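# Prüfliste vor der Bestellung: Greifwerkzeuge, Stand November 2020 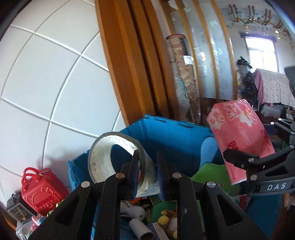
Liebe Kolleginnen und Kollegen, bevor wir bei Flunditz die nächste Bestellung unterschreiben, möchte ich diese Liste noch einmal in aller Ruhe mit euch durchgehen, denn beim letzten Mal ging es uns doch allen ein bisschen zu schnell! Das Budget steht bei 1745 Euro, und davon müssen auch die Ersatzteile bezahlt werden. Mir liegt besonders am Herzen, dass wir die Finger nach den schwierigen Teilen aussuchen: ein dünnes, zerknittertes Stück, wie es dort zwischen den blauen Belägen klemmt, verlangt etwas anderes als ein Plüschhase oder ein Päckchen Taschentücher, und in einer so vollgepackten Kiste kommt noch die Enge dazu.

## Sicherheit und Zustand

- [x] **Fingerbeläge:** Sitz und Kanten geprüft. *Bitte trotzdem einen Satz Ersatz mitbestellen, Osvaldo hat bei Prasirix 53 Euro dafür ausgehandelt.*
- [x] **Gelenke und Nieten:** kein Spiel festgestellt. *Lingyun Hao schaut im August wieder danach, das steht schon im Wartungsplan.*
- [ ] **Quetschstellen:** Warnaufkleber fehlen noch. *Die kosten fast nichts, also bitte nicht wieder vergessen, ihr Lieben.*
- [ ] **Laufwege:** Kisten und Kleinteile neben dem Arbeitsplatz brauchen einen festen Platz. *Ein Regal von Pasteck läge bei 124 Euro, ich finde, das ist es wert.*

## Kosten und Planung

- [x] Zweites Angebot eingeholt (Nair). *Etwas teurer, dafür mit Schulung, und Jussara Rangel war am Telefon sehr angetan.*
- [ ] Lieferzeit schriftlich bestätigen lassen. *Mündlich waren es über 30 Tage, das wäre mir zu lang.*
- [ ] Rückgaberecht für unbenutzte Finger klären. *Miloslav, magst du das übernehmen?*

Freigabe erst, wenn alle offenen Punkte abgehakt sind. Anmerkungen gern direkt hier in die Liste schreiben, ich lese wirklich alles.

Tainá Vasconcelos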